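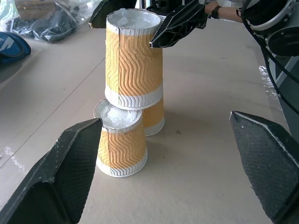
Lunari is a small set of written requests in English, made for training and testing programs that have to work out which household object a person means. Each record holds one request, a short list of candidate objects and the correct choice. Most of the requests are short and a little vague, the way people write when they expect to be understood. The paper cups with the orange and white wavy pattern, for example, could be called "the zigzag cups", "the coffee cups" or "those orange ones", and a program should accept all of these when no other cups are on the candidate list. The set is text only.

Version: 2
Released: January 2020
Maintainer: Gerardo Messina
Labeling lead: Akua Nutsugah

Contents

There are 1,827 records in 26 object groups. The groups are uneven. Kitchen items make up the largest share, followed by stationery and tools. Lamps and clothing are thin, and results on those groups should be read with care.

The files are:

requests.csv: all records, one per line
groups.csv: object group names and short definitions
splits.txt: record numbers for training, development and test
changes.txt: what was changed from version 1

Fields in requests.csv

id: record number, stable across versions
text: the request as written, spelling errors kept
candidates: object names separated by semicolons
answer: one name from the candidate list, or NONE
group: object group of the answer, blank if the answer is NONE
flag: 1 if the labelers disagreed at first, otherwise 0
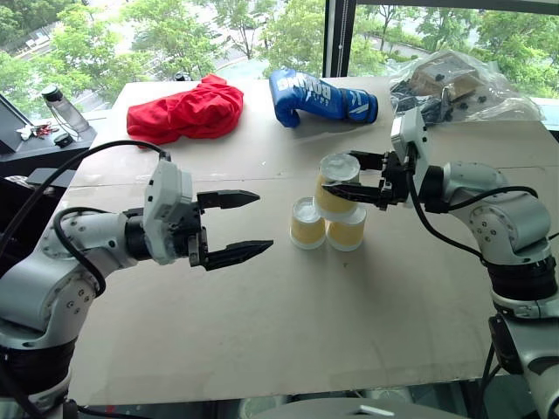
Records with the answer NONE are there on purpose. They ask for something that is missing from the candidate list, and a program that always picks the closest match will get them wrong. Please report accuracy on these records separately.

How the requests were collected

Writers were given an object name and a list of other objects nearby, and were asked to write what they would say to someone across the room. They were told not to use the object name if they could avoid it. Requests with personal details were removed.

Labeling was done by 5 people using the Grasso annotation tool. Every record was labeled twice. Where the two labels differed, Akua Nutsugah made the final decision and the flag field was set to 1.

Changes in version 2

Duplicate requests that differed only in punctuation were merged. The "containers" group was split into "cups and glasses" and "boxes and jars". The test split was redrawn, so scores from version 1 can't be compared with new ones.

Known problems

Color words are used too often compared with normal speech. Some writers misread the task and described where the object was without describing the object, and a few of those records are still in. All writers were adults.

Related sets

Humar covers the same object groups with longer requests. Grimusov has two-turn exchanges and uses a different file layout. Record numbers do not match between the sets.

Corrections go to Gerardo Messina. Include the record id and the version number.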